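Kettle - two-arm tabletop handling, README and house rules

Last edited Sunday, April 4, 2021. Replaces the May rules sheet, throw that one away.

What this is

Recordings from the two-arm station at Stencombe, plus the rules we record under. The Prirnthorpe station follows the same rules but its data sits in a separate folder - don't merge them, the calibration is different. 63 episodes in this release. Short tasks, small household and sports items on a table.

Contents

episodes/ - one folder per episode, head video plus joint logs
calib/ - arm to camera, redone after the table was moved
notes/ - operator notes, plain text, spelling not checked
rejects/ - kept on purpose, see below

Rules before recording

Walk the table. Anything not in the task comes off it.
Stop button within reach of the operator, not on a chair behind them.
Wrist cables: check the slack through the full reach of each arm, both directions. A loop is fine. A loop that can go under a gripper is not.
Nobody inside the floor tape while the arms have power. Applies to visitors too.
Speed stays at the low setting until the first clean run of the day.

Rules for close work

Most of our stops came from this so read it. When both grippers work over the same spot, one arm holds and the other moves. Never both moving inside the shared zone. The holding arm gets named in the notes file before the run starts. If the operator loses track of which is which, stop, back off both arms, start a new episode. Do not rescue it.

Pressing down on flat things (paddles, lids, books) - come in slow, watch the force readout, release before lifting if the item tilts. Round things get a gripper near them before anything else on the table is moved, they roll. 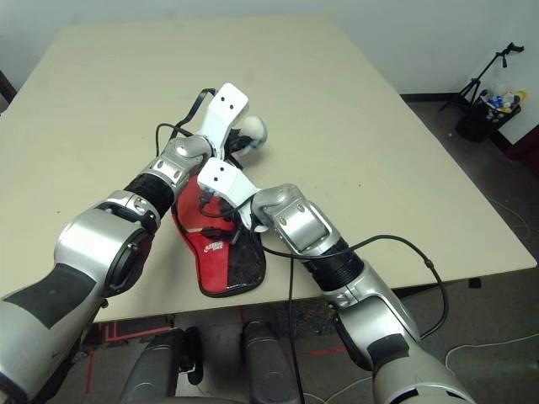
Paddle and small round white object, both grippers in the shared zone.

Labels

Each episode gets a task name, a holding arm, and an outcome: done, partial, stopped. "Stopped" means a person hit the button or the force limit tripped. Partial is for everything awkward. Two people label seperately and differences go back to the operator, who decides.

Rejects

Don't delete bad runs. Move to rejects/ with a one line reason. Cable snags especially, the Pramdale people asked for those and they are the most useful thing in here for writing rules.

Known problems

Joint logs drop the first 2 frames in older episodes. Pad or trim, your choice, say which.
Left and right were swapped in some of the early notes. Fixed where we caught it. The robot's left is left, always.
Force readout drifts when the station has been on all day - re-zero at lunch.
Background is not controlled. Stands, bins and floor cables may show up and can change between days.

Use

Internal and partner use. Ask before passing it on. If you change a rule at your own station write down the old one and teh date, thats all we ask.

To do

Glove rules for item swaps
Shared zone drawing, current one is out of date
Merge the two checklists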